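The Marble Table

The listing had said marble. I put my palm on it and felt nothing that convinced me. It was white with thin gray veins, and it was square, and the man at Florkik wanted 279 for it, chairs not included.
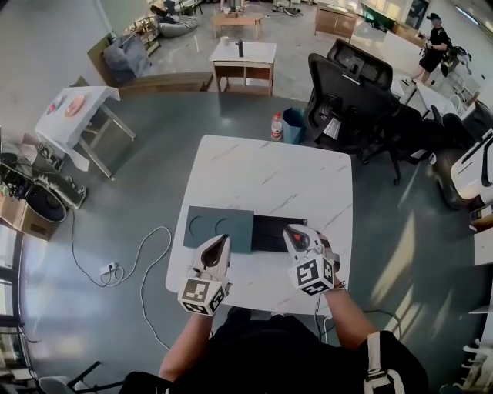

I bought it anyway. My sister has a theory that a person who sells one thing should buy another the same day, to keep the rooms from getting ideas. I had sold our mother's piano that morning for 1,000, to a couple from Katiyar who didn't play. They said they might learn. People say that.

The table came on a Tuesday in November. I laid out what was left of her on it: a teal board, a black tray, and beyond it a bottle with a red cap that I had not yet had the nerve to open. The board had two round holes in it. My sister said they were for cups. I said nobody carries cups through holes. She said our mother did, every summer at Kenulero, and that I had been there.

I had been there. I remembered the lake and the wasps. I did not remember any board.

"You set the tray behind it," she said on the phone. "Then you push them together."

I pushed them together. They were not made for each other, as far as I could tell. One was green, more or less, and the other was black, and the edges met the way strangers do on a bench.

"Well?" she said.

"It's a board and a tray."

"Put something in the holes."

I had two cups, both too wide. I tried a glass - too narrow, and it went straight through and knocked on the table. It was a dull knock. I have heard marble since then, in a bank in Trodari, and it doesn't sound like that.

My sister was still waiting, so I told her it fit. She was quiet for a bit and then asked what I had done with the piano stool, and I said it was in the hall, where it still is.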